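Setting the Table Again in Gavton

The dining hall at the Edwards Center in Gavton was closed for most of two winters. When it reopened, the center's staff expected that the residents who had once eaten there would return in the same numbers and at the same hours. They did not. Many had grown used to eating at home, at a kitchen counter or in front of a television, and a noon meal served at long tables no longer fit the way they spent the day.

The question of how to bring people back to a shared meal has since occupied the center's meals program, which serves adults over 60 in Gavton and the neighboring town of Finumby. Its experience may be of interest to other towns of similar size, where the community lunch has long been treated as a matter of nutrition and little else.

Fuad Admasu has directed the program for three years. He came to it from hospital catering, where success was measured in trays delivered on time. In his first months at the center he kept to the same standard. Lunch was plated in the kitchen, carried out at noon and cleared by a quarter to one.

"The food was good, and people finished it and left," Mr. Admasu said. "I was proud of how quickly we turned the room over. Then a woman from Finumby told me she had eaten beside the same man since spring and did not know his name."

The program changed its service that September. Plated meals gave way to serving dishes set down the middle of each table, from which diners help themselves and one another. The lunch period was extended to two hours. Coffee, formerly poured at a counter by the door, is now brought to the tables in pots.

The kitchen had to adjust. Dishes that hold their heat were favored over those that do not, and fried fish, a Friday fixture for many years, was replaced by a baked version with lemon and breadcrumbs. Some regulars objected. The fried fish has returned on the first Friday of the month, plated in the old manner, and attendance on that day remains high.

Portions were a further concern. Under the old arrangement each diner received a measured serving, and the county required a record of it. Under the new one, the kitchen records what leaves in each dish and what comes back. The county accepted the method after a trial period, on the condition that diners with medical diets continue to receive individual plates.

Equal attention was given to the tables themselves. The hall had used bare folding tables, wiped down between sittings. Diners who were asked about the room described it as loud, and several compared it to a school cafeteria. Cloth coverings were added in muted colors. They soften the noise of dishes, and they give the room the look of a place where a person might stay for a second cup of coffee.
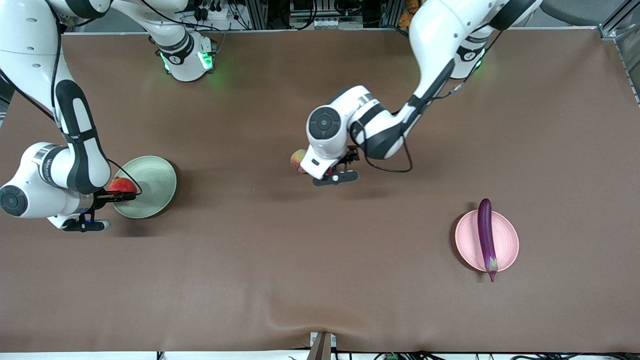 A brown cloth spread over a tabletop, with plates and food set out.

The cloths brought a laundry bill that the program had not planned for. Plemer, a linen service in the next county, now collects them weekly. Darker shades are preferred, as they show fewer stains and can remain in use longer between washings. White was tried at one holiday dinner and has not been repeated.

Attendance has risen since the changes were made. The hall now serves 107 registered diners, although not all of them come on any given day. A typical weekday finds most of the tables occupied by half past eleven, well before the food appears. The early arrivals play cards, read the newspaper or simply talk.

Transportation remains the most serious limit on the program. The Finumby van seats 18 and makes a single trip in each direction. Those who miss it have no other means of reaching Gavton by noon, and those who ride it must leave when it leaves, whether or not they have finished their coffee. A second afternoon run has been requested in each of the last two budgets.

There is also the matter of people who do not wish to eat in company. The center continues to deliver meals to homes, and Mr. Admasu is careful not to present the dining hall as the better choice for everyone. Hearing loss can make a crowded room tiring. Recent widows and widowers sometimes find a full table harder to bear than an empty one. Drivers on the delivery routes carry the weekly menu and mention the hall when it seems welcome.

For those who do come, the customs of the room have largely been set by the diners. Seats are not assigned, though certain chairs are understood to be taken. The person nearest the kitchen passes the first dish. New arrivals are served before anyone else at the table, a practice that staff did not introduce and whose origin is disputed among the regulars.

The autumn menu begins on September 5, 2022, with chicken and barley soup, bread from the center's own kitchen and a baked apple dessert. Residents of Gavton and Finumby may register at the front desk on any weekday morning.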